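The Return of the Paper Card

Libraries threw out their card drawers long ago, and most offices followed. In the town of Alleck, the drawers are coming back, on a small scale and for an ordinary reason: people were losing track of things they had borrowed.

The Alleck tool library lends out 202 items, from tile cutters to pressure canners. It kept its records in a spreadsheet for four years. Members forgot their passwords, and returns went unrecorded for weeks. Last September the desk switched to stiff white cards, one for each tool, with a blue grid for names and dates.

A starter box of 50 blanks from Culen, a stationery shop two streets over, costs $9. The card stays at the desk while the tool is out and goes back in the toolbox when it comes home.

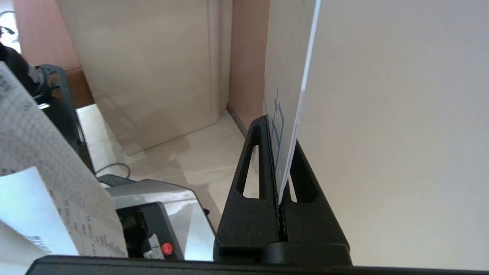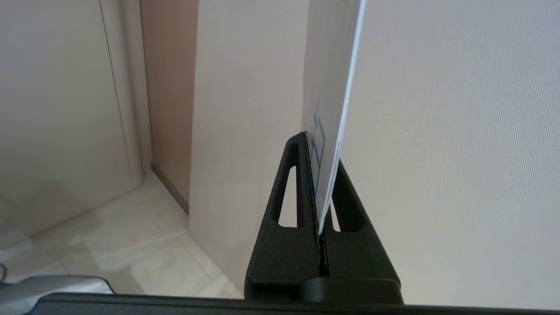
A thin white card or sheet held upright.

Other groups have copied the idea. The Yupanqui seed exchange files its cards by planting month, and the Clevholm community kitchen uses them for recipes that have to be scaled up for a crowd.

Cards have their limits. They can't be searched from home, and a misfiled one may stay lost until someone goes through the whole drawer. Handwriting is a problem too. Alleck asks for block letters in pencil and keeps a sharpener chained to the counter.

The spreadsheet still exists. It gets updated at the end of each month from the cards, a job that takes one person up to 4 hours.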